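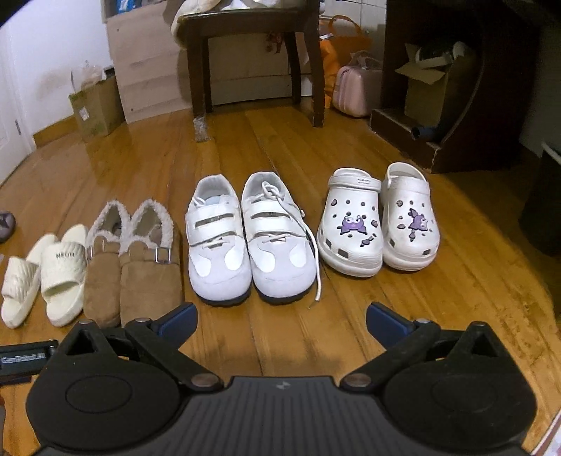

I look after one hand-held gripper, the one we all call Stosix, and these are the questions I get asked most. I start every check with the fingers spread wide, the way they are over the row of shoes, so I can get at both dark blue pads and both big pivot pins without fighting the linkage. The white trainer with the long trailing lace is the sort of thing I always try early on. A lace will find a worn pad edge quicker than I ever could!

How often do you clean the pads?
Every 300 grips. I used to leave it until 500, but they'd got slippery by then and I was blaming everything else. Damp cloth, no solvent, let them dry.

Do the pivot pins need oil?
A tiny drop, wiped off again straight away. Hamisi Waweru swears by grease and we've agreed to disagree — grease picks up floor fluff and I'm the one who has to dig it out.

One arm closes before the other. Is it broken?
Probably not. Mine did it at 1,044 grips and it was a pivot pin that had worked itself a bit loose. Nip it up, open and close by hand ten times, then look again.

Can I swap just one pad?
You can, but please don't (I've tried). New and old pads grip differently and the shoe twists as it comes up. Change the pair.

Where do you get spares?
Trarnier, mostly. My last order took until November, so I keep two pairs in the drawer now. If you're stuck, ask Thaddäus Zürcher at Bemadura for part 273.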